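Flomcombe and the long argument about power
6/3/22

I have been meaning to write about the Flomcombe plant for a good long while, and every time I sit down to do it something else comes up – the garden, the taxes, a leaky faucet – and the news moves on without me. But the county finally put out its papers on the second reactor, and I have read them all the way through with a pot of coffee at my elbow, so here goes.

For anyone who doesn't live out our way, Flomcombe is the nuclear plant on the river, 3 miles below Clutstead, and it has been running since before my kids were born. I grew up with it. On cold mornings you could see the steam from the school bus, and we thought of it about as often as we thought of the water tower. The new plan would put a second unit beside the old one, with 456 people working there once it is up and running. That's a lot of paychecks for a town that lost its mill!

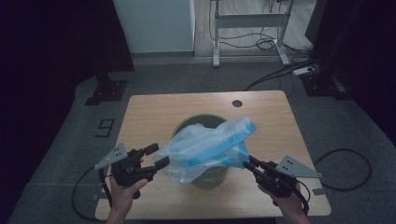
Still, I have some worries, and I don't think having them makes me a crank. The biggest one is the spent fuel. The papers give it two pages out of 86, and most of those two pages say that a permanent home for it will be settled later. Well, I was hearing "later" when I was in high school. It all sits on the site now, in those big casks behind the fence, and a second unit means more of them. I believe the engineers when they say the casks are sound. I'd just like somebody to tell me how long "for now" is supposed to last.

Then there's the river. The Mizuno study, the one the county paid for, looked at how warm the water gets downstream in a dry summer, and it's a careful piece of work as far as I can judge (I am a retired bookkeeper, so take that for what it's worth). What I couldn't find was anything on two dry summers in a row, and we had exactly that not so long ago.

My sister-in-law over in Cadham is dead set against the whole thing and would rather see wind on the ridge. We've gone round and round on it over pie. I like the wind idea fine, but I also remember the ice storm, when the lights at our end of the valley stayed on and we had 300 neighbors sleeping in the school gym because it was warm in there. I keep coming back to that night when I try to make up my mind.
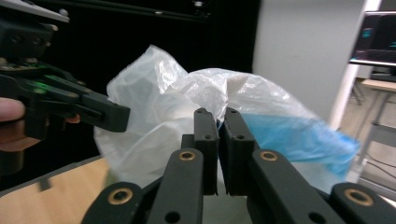 White plastic bag, up close.

So where does that leave me? Leaning yes, I think, with a long list of questions. The county is taking written comments through the end of June, and you can drop them off at the Clutstead library if you don't care for the online form, which logged me out twice. Mine is half written. I'm asking for a real date on the fuel and another look at the river, and I may put in a word about the road out of town, too, which has only the one lane each way and floods by the feed store every spring.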